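Print this message | E-mail this message to a friend
Filed under: Old Films & Telly, List Archive, October

Re: [dutitz-films] Has anyone else sat through The Maltex Signal?

Hello Marlina, and hello everyone,

Wahyudi Pasaribu wrote:
> I gave up after the second reel. The monster is a man in a
> carpet and the sound drops out whenever he moves. Why do we
> keep a print of this thing?

Oh Wahyudi, you must go back and finish it! I do see what you mean about the carpet, and I won't defend the scene in the lighthouse to anybody, but the last half hour is lovely — all those long shots of the harbour with no music at all, and Piseck's daughter reading out the shipping list as if it were a poem. I first saw it when I was 7, on my aunt's set with the bad aerial, and I didn't sleep for 3 nights.
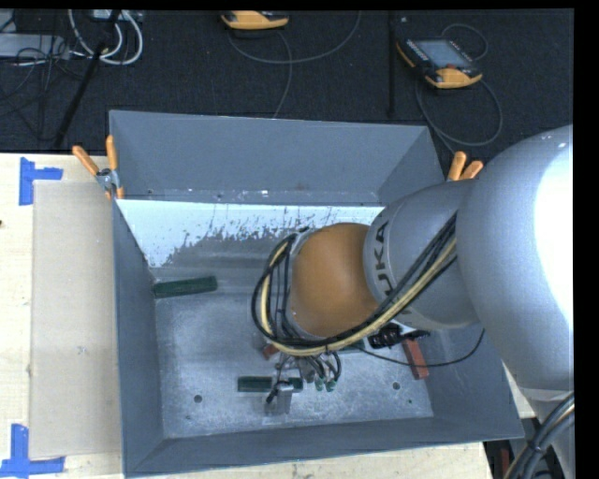

KUKA arm reaching into a metal bin.

As for keeping the print, Kartini Pillai tells me there were over 400 people at the Dizon when it was shown there in the summer, and plenty of them stayed behind to argue about the ending (was she on the boat or wasn't she?). I say she was. Chukwuemeka says she wasn't, and we have been having that row since college.

If anyone would like to borrow my disc, do write to me off the list. It has the longer cut, with the picnic put back in, and the subtitles are only a little bit wrong.

All the best, and do keep the bad films coming,
Hakim Osman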